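Last touched August 18, 2012. If your copy doesn't have a `notes` column in `recipes.csv`, it's an old one, so grab it again.

# Mirunari: a table of home pickle and ferment recipes

I like sour things. I also like spreadsheets, and at some point the two ran into each other and this folder is what came out. Mirunari is a set of plain text files with recipes for pickles, krauts, chutneys and other stuff that lives in jars, typed up from community cookbooks, church fundraiser booklets, the backs of old calendars and a big shoebox of index cards I bought at a yard sale in Grustthorpe. The name doesn't mean anything. I needed a folder name and I liked how it sounded.

It's for people who want to poke at how home recipes differ from each other. How much salt do people use for cabbage? Does anybody agree on dill? (They do not agree on dill.) You can cook from it too, but please read the safety part further down first.

## What's in the folder

```
mirunari/
 recipes.csv one row per recipe
 ingredients.csv one row per ingredient per recipe
 sources.csv one row per book, booklet or box
 units.txt how I turned cups and pinches into grams
 odd_ones.txt things I couldn't make fit
```

There are 2000 recipes in `recipes.csv`, and I stopped there on purpose because I wanted to quit typing. They come from 82 sources. A few sources gave me one recipe each and the shoebox gave me hundreds, so if you're averaging anything, please look at `source_id` first or you'll mostly be learning what one kitchen in Grustthorpe liked to eat.

## Columns in recipes.csv

| column | what it holds |
|---|---|
| `recipe_id` | a number, never reused |
| `source_id` | points to `sources.csv` |
| `title` | as printed, bad spelling and all |
| `kind` | vinegar, brine, dry salt, sugar, oil, other |
| `main` | the main vegetable or fruit |
| `salt_g` | salt in grams, blank if not given |
| `liquid_ml` | water plus vinegar, blank if not given |
| `days` | waiting time before eating |
| `notes` | anything I felt like saying |

Blank means the recipe didn't say. Zero means the recipe said none. I mixed those up in the first version and it made the salt averages look ridiculous, so if you used that one, sorry!

The `days` column is the shakiest. Lots of cards say "until ready" or "till Thanksgiving" and I left those blank and put the wording in `notes`. When a card gave a range I took the lower number, mostly because that's what I'd do with a jar of pickles sitting in front of me.

## How the typing went

I did it evenings and weekends, starting in April, a booklet at a time. Everything got typed once and then read back against the page. The reading back was much slower than the typing and caught a lot more than I'd like to admit — swapped teaspoons and tablespoons, mainly, and one chutney that had picked up the raisins from the recipe above it.

Handwritten cards were hard. Some have brown vinegar rings right on top of the amounts. If I couldn't read a number I left it blank and wrote `unreadable` in the notes. There are 44 rows like that. I'd rather have a hole than a guess, and if you have better eyes than I do and want a look at one of them, ask me and I'll read you what I can make out.

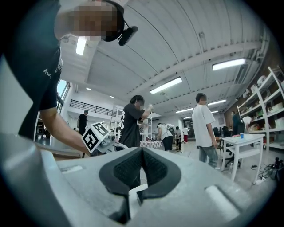
*Words and typing by the keeper of the Mirunari folder*

Units deserve their own paragraph, since they ate a whole month. A cup of salt isn't one thing. Table salt packs down tight, flaky salt doesn't, and most of these books just say "salt." I weighed a cup of each kind in my kitchen a few times over and took the middle value, and for every recipe that doesn't name the salt I used the table salt number. If you hate that choice, the original wording is kept in `ingredients.csv` under `as_written`, so you can redo it your own way. Same deal for "a handful," "a good handful," and my favorite, "enough."

## Groups inside the data

You'll see a `group` column in `sources.csv`. I made it up for my own use, but it's pretty handy:

- **Grustthorpe**: the shoebox, plus two church booklets from the same town. Heavy on bread-and-butter pickles and beets. Lots of sugar.
- **Grorholm**: a run of stapled booklets put out by a garden club there. Cucumbers, cabbage, gooseberries, and a truly alarming amount of mustard seed.
- **Kanaujia**: a set of typed sheets of oil and lime pickles, sold under that name at a food fair years back. I love these and I've cooked more of them than anything else here.
- **misc**: everything else.

The Kanaujia sheets are a small slice, only 80 recipes, and they work so differently from the rest (oil, sun, whole spices, not much liquid) that you should probably pull them out before you do any kind of salt-to-water math. I forgot to do that once and spent a whole evening wondering about a big spike on my chart.

## Stuff that's wrong or weird

- Titles repeat. There are many, many rows called "Dill Pickles." Use `recipe_id`.
- "Pickling spice" is treated as one ingredient even though everybody's mix is different. I don't know how to fix this.
- Booklets copy each other. I took out word-for-word copies inside one source but left copies across sources alone. Two towns printing the same relish seemed like something a person might want to know.
- Vinegar strength is almost never given. I didn't fill it in.
- Accents got lost somewhere along the way. My old text editor did that and I haven't gone back for them.
- `main` says "cucumber" for gherkins too. Look in the title if you care about the difference.

## Please don't poison yourself

These are old recipes typed up as they were printed. Some of them are not safe by today's advice. I've seen open-kettle canning, wax seals, garlic sitting in oil on a shelf, and vinegar thinned way down with water. I kept all of it in, because the point is to have what people wrote down, and I did NOT mark which ones are okay. If you want to put something up in jars, check it against a current canning guide first. If you just want to eat something from this folder, the quick fridge cucumbers in the Grorholm group are easy to check against a modern recipe and they take no time at all.

## Using it

Open the CSV files in whatever you like. They're comma separated with quotes around text, and the first row is the column names. If your spreadsheet turns fractions into dates (mine does this with 1/2 every single time), import the `as_written` column as text.

Here's the join most people want, in plain words: match `recipe_id` in `ingredients.csv` to `recipe_id` in `recipes.csv`, then `source_id` to `sources.csv`. That gets you one long table with everything in it. It's a bit big but a regular home computer handles it fine.

## Can I use this?

Sure. Use it for whatever you want, change it, pass it along. It would be nice if you kept the name Mirunari on it somewhere so people can find their way back to the newest copy. Lists of ingredients are just lists, but the little stories and cooking tips in the booklets belong to whoever wrote them, so I left those out and wrote the steps up short in my own words.

## Fixes

If you find a mistake, send me the `recipe_id` and what you think it should say. If you've got a booklet I don't have, I'm interested, but I'm slow — the next batch is already sitting on the kitchen table and it's mostly green tomatoes.

Still to do:

- [ ] put the accents back
- [ ] split vinegar and water in `liquid_ml`
- [ ] go through `odd_ones.txt` again (the pickled walnuts keep bugging me)
- [ ] decide if sauerkraut juice counts as an ingredient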